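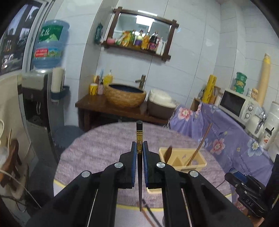
Attachment 1. Chopstick held between the blue jaw pads, utensil tray at right.

Ticket 2226
Queue: Equipment Planning and Purchasing
Opened by: Gunnel Tangen, Kisley site
Assigned to: Ivar Berge
Priority: Normal
Status: Closed, order released

Gunnel Tangen, 8:40 a.m.
The Kisley site requests a decision on replacement jaw pads before the March budget is locked. The current plan allows 2 spare pad sets per gripper. Operators report that thin utensils, chopsticks in particular, turn in the jaws once the pads have worn smooth. Spoons and scoops are not affected. Please advise whether the allowance should be raised or whether a different pad should be purchased.

Ivar Berge, 9:15 a.m.
Received. Before any quantity is changed, please confirm the following: which pad is fitted at present, whether the pivot screws were checked for play, and whether the fault remains after a new pad is installed. Purchasing cannot approve a larger allowance on the basis of wear alone if the linkage is at fault.

Gunnel Tangen, 11:05 a.m.
The pads are the standard blue rubber type. Ottar Öberg checked the screws on all units this morning and found no play. With new pads the chopstick stays upright through the full transfer to the tray. With the worn set it turned on most attempts. The worn set had been in use for 54 shifts.

Ivar Berge, 11:30 a.m.
Thank you. The maintenance schedule calls for a pad change at 30 shifts. Please explain why the set remained in service.

Gunnel Tangen, 1:10 p.m.
Both spare sets had already been used, and the reorder was held pending the quarterly review. The site has no authority to buy consumables outside the plan.

Anselmo Mamani, Finance, 2:25 p.m.
The hold is confirmed. Pads were entered under capital equipment together with the grippers, and for that reason every reorder went to review. They should be listed as consumables. I have moved the line and asked that the same correction be made for the Nygård site. No additional funds are required for the current quarter; the amount set aside for the Meltito storage cases has not been spent and may be used.

Ivar Berge, 3:00 p.m.
Two quotations were compared. Wivari offers the standard pad in single sets with short delivery. The second supplier offers a ribbed pad at a lower unit price, but only in bulk and without a trial set. The standard pad is approved. The ribbed pad may be considered again if a trial set becomes available.

Torbjørn Lundgren, Approvals, 3:45 p.m.
Approved as proposed. Sites are to reorder when one spare set remains. Shift counts are to be recorded on the unit log sheet at each pad change.

Gunnel Tangen, 4:20 p.m.
Order confirmation received from Wivari. The ticket may be closed.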